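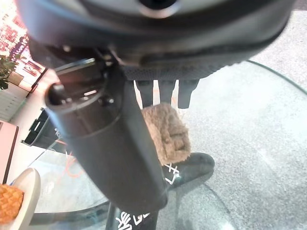
Figure 1. Standing posture at close range, Iltgate.

4. Standing Time and the Use of Rest Breaks

4.1 Scope of this section

The previous section set out how the diary entries were collected and how the work sites were chosen. This section deals with what workers wrote about standing: when they stood, on what kind of floor, in what shoes, and whether they sat down when a break was offered. The material consists of 548 diary entries from six sites, together with interviews with 13 workers who agreed to talk through their entries with a member of the study team. Four of the sites are in the town of Trurness. The other two, Iltgate and the Deák building, lie outside it and were added after the pilot.

Standing is treated as an activity in its own right. In much of the planning material that the sites supplied, it appears only as what remains once walking, lifting, and sitting have been listed. The diaries suggest that workers do not see it this way. They wrote about standing at length, often more than about any task carried out while standing, and they drew distinctions among kinds of standing that the diary form had not asked for.

4.2 How entries were sorted

Each entry was read separately by two readers and placed in one of four groups: standing at a fixed place, standing with short steps, standing while waiting, and standing in company. The first two follow the wording of the Pumalero diary form, which asks workers to mark whether they "stayed put" or "moved a little." The last two were added during the reading. Workers regularly used the open space at the bottom of the form to say that they had been on their feet with no task in hand, either because a delivery or a colleague had not arrived or because a conversation was going on.

When the readers disagreed, the entry was discussed and placed by agreement. Most disagreements concerned waiting. A worker who stands beside a counter before opening time may be waiting, or may be minding the counter, and the entry does not always say which. In such cases the worker's own verb was followed. An entry that said "waited" was placed under waiting even when the rest of the text described small jobs done in the meantime.

The groups are not measures of strain. An entry in the first group may describe a calm hour at a desk set at the right height, and an entry in the fourth may describe a long and tiring meeting held in a hallway. The grouping was meant only to keep unlike entries apart so that they could be read against one another.

4.3 Fixed standing

Workers who stood in one place wrote mostly about surfaces. Concrete was mentioned with dislike at every site that had it. Rubber matting was mentioned with approval when new and with irritation when old, chiefly on account of curled edges and the need to sweep beneath it. One worker at the Deák building kept a folded piece of carpet under the counter and moved it along as the day went on. She had done so for years and had not thought it worth raising with the office.

Shoes received nearly as much attention. Several workers changed shoes in the middle of a shift, and the interviews made clear that this was a settled habit with its own rules. The second pair was usually the older one. It was kept at work, was seldom worn outdoors, and would not have been replaced without regret. A change of shoes was described as restful even by workers who said they could not point to any difference in comfort.
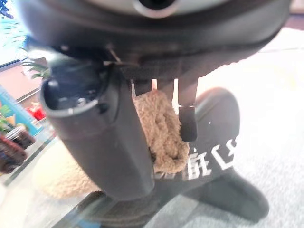
The habit was strongest among those who had been in the same post the longest, and new staff appear to have picked it up by watching others. None of the six sites gave advice on footwear beyond what safety rules required, and only one provided a place to store a spare pair.

Work height was mentioned less often than the study team had expected. Where it did come up, the complaint was almost always that a surface had been set for somebody else. Shared counters were described as belonging to the tallest regular user, and shorter workers dealt with this by standing on whatever was at hand. Site managers were aware of the practice and in general did not object to it. None had entered it in the site's own records, so a reader of those records would conclude that counter height was not a concern.

4.4 Standing while waiting

Waiting drew the longest entries. A worker who has nothing to do for a quarter of an hour has time to write, and part of the length must be put down to that. The tone of these entries is nevertheless distinct. Words such as "heavy" and "stiff" appear in them far more often than in entries on fixed standing, including entries in which the time on the feet was plainly longer.

The interviews offer two explanations. The first is that waiting has no known end. A worker who knows that the counter closes at noon can plan around it, and may lean, shift weight, or stretch at moments of her own choosing. A worker who is waiting for a van stays ready. The second explanation concerns how waiting looks to others. Most of the workers interviewed said they would not sit down while waiting in view of customers or senior staff, even when a chair was close by and no rule forbade its use. Asked where this came from, they named early jobs, parents, and in one instance a school. Current managers were seldom named.

Managers, for their part, tended to say that staff were free to sit. Both statements can be true. A chair that is permitted but never used by anyone in a senior post carries its own message, and the workers read it with care. At Iltgate a set of high stools was bought for the front area during the study period. The November entries mention them often, first as a novelty and later as a place to put coats. Use of the stools for sitting rose only after a shift lead began to take her own paperwork there in the afternoon.

4.5 Rest breaks

All six sites offered a paid break in the middle of the shift. The Pumalero form asked where the break was spent and whether the worker sat. The answers vary more by site than by type of work. Where the break room was on the same floor as the work area, nearly all workers went to it and sat. Where it was on another floor, many stayed where they were, and a good number of these remained standing throughout.

Distance alone does not account for the difference. Workers at the Deák building, where the break room is up a single flight of stairs, described the room as cold and the walk as "not worth it." Workers at one of the Trurness sites crossed a yard to reach theirs and spoke of it warmly. The Trurness room had a window that opened, a kettle that belonged to the staff, and a table large enough for a newspaper to be spread out on. It was also out of earshot of the loading bell - a point raised by every worker from that site who was interviewed.
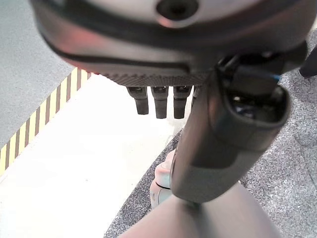

Photo: Gergely Gulyás

A break spent standing was not always regarded as a poor one. Some workers used the time to walk outside, and their entries for the rest of the shift read much like those of workers who had sat. The entries that stand out are those in which the worker neither sat nor left the work area. In these, the break is often hard to find in the diary at all. It appears as a sandwich eaten between two customers, or as a phone call made with one hand on the counter. Asked about such entries, workers usually maintained that they had taken their break, and were surprised on rereading to find how little of it they had written down.

Timing also mattered. A break at a fixed hour was preferred by those who worked alone, while those who worked in pairs preferred to settle it between themselves. Where a fixed hour had been brought in for pairs, the workers had in several cases gone back to the older arrangement without telling the office. The present study takes no position on whether this should be corrected. The informal arrangement appears to have done no harm to coverage at the counters, and the workers concerned rated their breaks highly.

4.6 Limits of the material

The diaries record what workers chose to write. Quiet shifts are better described than busy ones, and some of the busiest shifts have no entry at all. The study team considered asking workers to fill in missing entries from memory and decided against it, as the pilot had shown that entries written late were shorter and borrowed phrases from earlier ones.

The two sites outside Trurness joined later than the others, and their entries cover fewer shifts. They were kept in the main body of material because the interviews there were among the fullest. Comparisons between sites should be read with this in mind, particularly those that concern the break rooms.

Workers with known foot or back conditions were not asked to identify themselves. Several did so in the open space on the form, and their entries have been read alongside the rest without separate treatment. The seating arrangements at each site are described in the section that follows.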